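Chapter 7
Folding and Sorting Household Cloths

After washing and drying comes the part of laundry work which many learners like least. In this chapter we study how to fold small cloths and how to keep the folded pieces apart from those which still wait. The method is the one used in the training laundry at Unenska, where Pylyp Onyshchenko taught it for many years.

After this chapter you should be able to:
- prepare a table for folding
- fold a square cloth in halves and in quarters
- sort cloths by size and by use

Words to know: hem, crease, quarter fold, basket side.

7.1 The table and the basket

Choose a table with a smooth top and wipe it before you begin. The basket stands in a back corner, so that the middle of the table stays free for the hands. A basket with holes in its sides is preferred, as air can pass through the cloth. Cloths which are not yet folded lie in the basket in any order. Folded cloths are put down on the table, at some distance from it.

A striped cloth in the white basket, and two folded cloths on the table

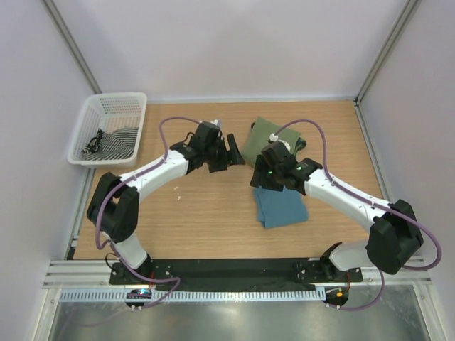 7.2 The first fold

Lay the cloth flat with the hem down. Take the two corners nearest to you and bring them to the far corners. Smooth the crease with the side of your hand, from the middle to the ends.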